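The Year I Finally Dealt With the Cables (and Everything Else on My Desk) 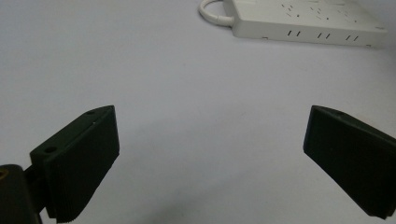
White cable, white power strip, pale tabletop. My kind of color scheme!

So I've been working from home since November, and for most of that time my "office" was one end of the kitchen table plus a chair that belonged to my grandmother. I loved that chair. My lower back did not. By February I was doing my calls standing up at the ironing board (it goes up and down, okay, don't laugh) and my sister Filipa told me that a grown woman with a mortgage could probably buy herself a desk.

I went a little overboard with the measuring. The spare room has a slanted ceiling and a radiator right under the window, so anything deep was out, and I spent a whole evening crawling around with painter's tape marking rectangles on the floor. Then I left the tape there for two weeks and walked around it like it was furniture already. I'd recommend this to anybody! I found out that my first plan blocked the closet door, and my second plan put the sun straight in my eyes until lunch.

The desk I ended up with came from a secondhand office place in Trujillo Street, and it weighs as much as a pony. Armindo from next door helped me get it up the stairs and we took a chunk out of the banister on the way -- sorry, banister. The chair was harder. I sat in 10 of them, and the one I wanted cost 572 dollars, so I went home and sulked and then found the same one used for a lot less with a slightly squeaky armrest. I've stopped hearing the squeak. People on calls have not.

What surprised me most was how much the light mattered. I'd been blaming the screen for my headaches, and I bought a clip-on lamp, and then a different clip-on lamp, and in the end what helped was turning the desk sideways to the window and hanging a thin curtain. Cost me six dollars at a yard sale. I also moved the printer out to the hallway, where it can make its horrible noises in private.

Still to do: a shelf for the binders, something on the walls (I have a big map of the Azores rolled up somewhere), and a rug, as the floor in there is freezing in the morning and I refuse to wear shoes to work. If you know of a rug that survives both coffee and a very hairy dog, tell me.

3 comments

Ingrid Halvorsen
The tape trick saved me from a sofa once. Try a flat-woven wool rug, the hair comes right off with a rubber broom.

Aurora Rocha
Was the ironing board at least comfortable?? I may need to borrow this idea.

Clementina Mendes
Put the map up! And oil that armrest, I can hear it from here.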